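Furholm Repair Log

Version 6, released 2024-09-06
Maintained by Bartosz Kurek

What this is

A table of household repair jobs brought to the drop-in repair evenings in Furholm and Corkville. Each row is one object and one visit. The rows were typed up from paper intake cards, which the person bringing the object filled in at the door and the repairer finished at the bench.

The log was started to settle a parts question: which fuses, belts, plugs and switches should be kept in stock. It has since been used for a school statistics unit and for a short report on why small kitchen appliances get thrown out.

Files

repairs.csv has 1000 rows, one per job, UTF-8, comma separated.
categories.csv lists the object categories and their short codes.
cards_notes.txt holds remarks from the back of the cards that did not fit any column.
CHANGES.txt covers every version from the first.

Columns in repairs.csv

job_id: text, unique, never reused
town: F or C
category: short code, see categories.csv
brand: as written on the card, spelling not corrected
age_years: whole number given by the visitor, blank if unknown
fault_visitor: the problem in the visitor's own words
fault_found: the problem as the repairer wrote it
outcome: fixed, part_needed, advice, not_fixed
minutes: time at the bench, capped at 60
parts_used: free text, semicolons between items

A blank cell means the card was blank. Zero in minutes means the job was closed at the door, usually because the object was on the list of things we don't open (microwaves, gas heaters, anything with a swollen battery).
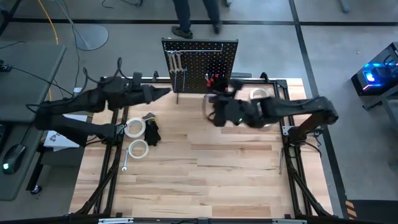
The cap on minutes comes from the booking slots, which are 60 minutes long. Jobs that ran over were written down as 60 on most cards, and the few higher values were cut to match. Don't use this column to work out how long a hard repair takes.

The outcome column was filled in on the night. If someone came back a month later with the same toaster, that is a new row with a new job_id, and the old row still says fixed. There is no link between the two.

How the cards were typed

Cards were typed in Sowa, a small form program, then exported. Two people read the fault_visitor column and took out names, street addresses and phone numbers. Handwriting we could not read is marked [?]. Jivico is a spelling used for a line of hand blenders that visitors wrote several ways; it is the one brand we did merge, and the old spellings are in cards_notes.txt.

Known problems

Corkville cards before May have no age_years at all. The question was missing from that printing.
Lamps and extension cords share a code in the oldest rows. They were split later, but only where fault_found made it clear which was meant.
Clothing repairs are under-counted. The sewing table often skipped the cards when it was busy.
Ages are guesses, with a lot of fives and tens.

License and reuse

CC BY 4.0. Please credit the Furholm Repair Log and give the version number. Corrections are welcome if you include the job_id. Paper cards are kept for the current version only.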